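Subject: Re: [gripper-users] Primer kit, worth the money?
From: Percy Usuga
Date: 13th April

Ignacio Henríquez wrote:
> Has anyone on the list had the Primer handheld set from Vesance
> longer than the trial period? Ukwood want to sell us 3 sets plus the
> support plan and I can't find a review that isn't their own.
> Mostly want to know about the pads and whether it copes with
> ordinary household stuff.

Ignacio - yes, we've had ours since September. Quick answer as I'm between sessions.

Pads are fine. Soft enough for paper cups, still grippy on a ceramic mug handle. First pair went at 168 hours of use, wich is less than the brochure says but the spares are cheap and swap in a minute. Pivot screws need a look every morning. Ours back out.

Current job is cups - pick up, stand upright, put down, next. Two grippers, one per hand. Tipped over ones are the hard part, specially a mug with the handle down on the cloth.
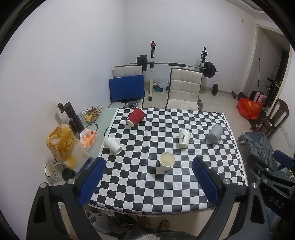
Got 42 good takes yesterday before my wrists gave up. Weight is my main complaint, fine for an hour, not for a full day. Echeverri sell a forearm strap, haven't tried it.

Support plan - skip it. 4,000 a year and the two times we called they read me the manual. The export software is ok, bit slow, crashes if you rename a session while its still saving. So don't do that.

If Ukwood will let you take one set first, do that, then decide on the other two. Ask for spare pads in the box, we had to ask twice.

More later if you want it, have to get back.

Percy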